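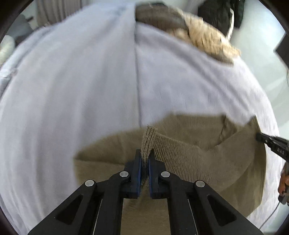
Knitwear care sessions return this August as Iden opens a second workroom

June 18, 2020

Iden, the clothing care and mending workshop, is bringing back its popular knitwear sessions this August, with more places, longer tables and a brand new workroom at Lavik Yard. Bookings open today.

The sessions teach people how to look after the jumpers, cardigans and scarves they already own: how to wash them, how to fold them so they keep their shape, and how to mend a cuff before a small hole turns into a big one. Last year 212 people came along, many of them carrying a favourite jumper that hadn't left the drawer for years, and the waiting list was still growing when the final class finished.

"We were delighted, and a bit overwhelmed!" said Selorm Adjei, who founded Iden. "People love their woollies. They remember who gave them that green jumper and where they wore it first, and they really want to know how to keep it going for another winter. It's a lovely thing to be able to help with."

Each session lasts an afternoon and takes up to 12 people. The first half is all about folding and storing. Everyone works on a soft blanket, which stops fine knits from catching and makes it much easier to smooth out a sleeve along its seam. Sleeves are laid across the body, cuffs are straightened so the ribbing sits flat, and heavier pieces such as cable scarves are folded loosely with the fringe tucked in. Hangers are banned for the day (shoulders stretch, and they rarely go back).

After tea, the group moves on to mending. Kofi Dankwa leads this part, starting with ribbed cuffs and hems, the places where most jumpers wear out first. Beginners can practise on spare pieces of knitting before they pick up a needle near anything precious.

"Cuffs take a real battering," said Kofi Dankwa. "You push them up, you pull them down, you get them in the washing-up. I could talk about ribbing all day, and in August I get to."

The new room at Lavik Yard has large windows along one side, a step-free entrance and plenty of shelf space for drying knits flat. Mansa Baidoo will run a drop-in corner there for anyone who has a single question about a stain, a snag or a bobbly sleeve. No booking is needed for the corner.

Iden is also printing a short guide, Fold, Rest, Mend, with drawings by Kobina Arthur. All 53 pages are given over to knitwear, from baby cardigans to thick winter blankets, and everyone who books a session will get a copy to take home.

Places cost the same as last year. Please bring two clean knitted items, one to fold and one to mend. Wool, cotton and mixed yarns are all welcome. Needles, thread and blankets are provided.

To book, visit the front desk at Lavik Yard or use the booking page on the Iden website. Press enquiries and requests to sit in on a session should be addressed to Bhupendra Yadav at Iden.

ENDS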